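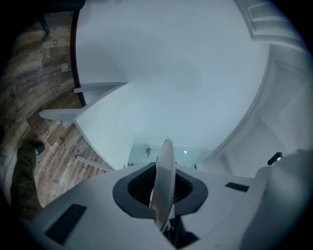 My library group in Drastmont is reading a fat collection called *Daughters of the Valley* (Skalton Press, 732 pages), and I'm stuck on one chapter I just don't believe. It's on page 267 and it's about a local woman who supposedly ran the whole Kvaran parachute works in 1943 after the manager walked out. According to the author she kept three shifts going, taught herself bookkeeping overnight, and never once raised her voice. There's also a passage where she walks the floor in "her camouflage trousers, like any soldier." Olive-green camouflage pants like the ones on the left in the photo are easy to find now, but would a civilian woman in a sewing plant have had a pair back then? I've read a fair bit on home front work and I've seen coveralls, slacks, aprons and head scarves. Never that.

The chapter has no notes. The back of the book has a list headed "Sources Consulted" with 7 items on it, for the entire book, and four of them are other books of the same type. I brought this up at the last meeting and was told I was missing the spirit of the thing. Maybe I am. But if she was real, I'd like to know what she did, and so far I can't tell where the record stops and the author starts.

How do you check a story like this without spending a year on it? And is it worth writing to the publisher?

**Ditte Nørgaard**
posted 2018-05-28

---

**coppergate_lil**

I think you're being too hard on it. These books are meant to inspire people, and a lot of women from that time got left out of the records altogether, so if you insist on paperwork for everything you'll end up with no women at all. My grandmother worked in a plant during the war and there isn't a single document with her name on it. She was there though! She wore whatever was clean.

The pants could just be something a relative remembered. I'd let it go and enjoy the book.

---

**R. Tolland**

I'd keep pulling on it. It's true that plenty of women went unrecorded, but that argument covers the ones who went unrecorded. Somebody running a whole plant signs things. She hires, she orders thread, she answers letters from the people buying the parachutes. If the chapter can't point to even one of those, I'd want to know why.

This is the order I'd go in:

1. City directories for Drastmont, for the year in the book and a year or two on each side. Most of them gave an occupation and often an employer. Look her up under her maiden name and her married name, and look up her husband too if she had one.
2. The local paper. A manager walking out of a war plant would likely get at least a line, unless the censors or the owners leaned on somebody. Check the December issues, when papers liked to run a page on local industry.
3. The company's own newsletter, if it had one. Lots of plants did. They are full of bowling scores and engagements, and they're very good on who was called what.
4. Her obituary. Read it with some care, as the family usually wrote it. It's still better than nothing, and it may have been where the author began and ended.

As for the pants, camouflage clothing did exist in the war, but it was military issue, and I've never come across it on a sewing floor. "Like any soldier" makes it worse, since most American soldiers weren't dressed that way either. My guess is the writer pictured a tough woman and dressed her from a modern closet. One slip doesn't sink the chapter. I would stop trusting any of the small details, though, including the part about never raising her voice. Who would have written that down?

"Ran the whole works" could easily have been "was in charge of the second shift." That sort of promotion happens in these collections all the time, and the annoying thing is that the second shift would have made a perfectly good chapter.

Write to the publisher, yes, but keep it to one question: what is the source for page 267? If you send a list of complaints you'll get a form letter.

---

**evo_reader**

Agree with most of the above, except I wouldn't put the directories first. The ones in our library had people in the wrong jobs for years at a time. I'd start with the paper.

Also check whether the story shows up in an older book. I traced one of these once (a different heroine, a lighthouse one) and found four authors in a row copying each other, each adding a bit. By the last one she had a dog. The earliest version was two sentences long in a church anniversary booklet, with no storm in it.

Don't expect an answer from Skalton. I wrote to them about a wrong birthplace and got a catalog.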